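4 洗涤与烘干

4.3 毛绒玩具和填充物品的洗涤

Lavutent 洗衣机的“轻柔”程序可用于带填充物的小件物品。开始之前请先看物品上的洗涤标签。标签注明“不可水洗”或“仅可表面清洁”的，不要放入滚筒。

洗前准备

1. 取下可拆卸的衣物、丝带、电池盒和发声装置。电池盒无法取出的物品只能手工擦拭。
2. 检查缝线。有开线处先缝好再洗，填充物漏出会堵塞排水泵过滤器（见 7.2）。
3. 用湿白布在不显眼处轻按，看是否掉色。有掉色的单独洗涤。
4. 有明显污渍的部位，用少量中性洗涤液点涂，静置后用软毛刷顺着绒毛方向轻刷。
5. 将物品装入网眼洗衣袋，拉好拉链，把拉链头收进护套。

注意：长绒、刺绣面部和粘贴的配件容易磨损，装袋时脸部朝内。粘贴的眼睛、鼻子可能在洗涤中脱落，给三岁以下儿童使用的玩具，洗后应逐一拉动检查。
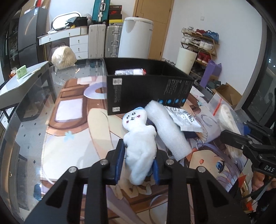 图 4-6　面部带刺绣的白色毛绒玩具

选择程序

1. 将旋钮转到“轻柔”，按“温度”键选择 30 ℃ 或冷水。
2. 按“转速”键，选择最低一档。本机最高转速为 1,000 转/分，该转速不适用于填充物品。
3. 在 II 格加入液体洗涤剂，用量为平时的一半。不要使用洗衣粉，粉末容易残留在填充物中。
4. 柔顺剂格留空。
5. 按“附加漂洗”键，指示灯亮起后按“启动”。

提示：单独洗一件玩具时，滚筒可能因偏重而反复调整，脱水时间会延长。放入两三条浅色毛巾可以改善。如果显示屏出现 E3，表示脱水前未能达到平衡，请打开机门，把物品重新摆开，再选择“单脱水”。

晾干

1. 程序结束后尽快取出，用干毛巾包住按压，不要拧绞。
2. 用手整理形状，把结团的填充物揉散。
3. 平放在晾衣网上，置于通风处，中途翻面。较厚的物品表面干后，内部往往还是潮的，按压没有凉感后再收起。
4. 完全干透后，用软刷把绒毛梳开。

小心：带烘干功能的机型，不要对填充物品使用“强力烘干”。泡沫颗粒和部分合成绒毛受热后会变形或熔结。标签允许烘干时，只使用“低温”档，并每隔一段时间打开检查。

洗后如发现滚筒内有绒毛，用湿布擦净门封胶圈的褶皱，再空机运行一次“漂洗”，并按 7.2 清理过滤器。

配件：网眼洗衣袋（小号）订货号 3224，平铺晾衣网订货号 3830，可向购机门店订购。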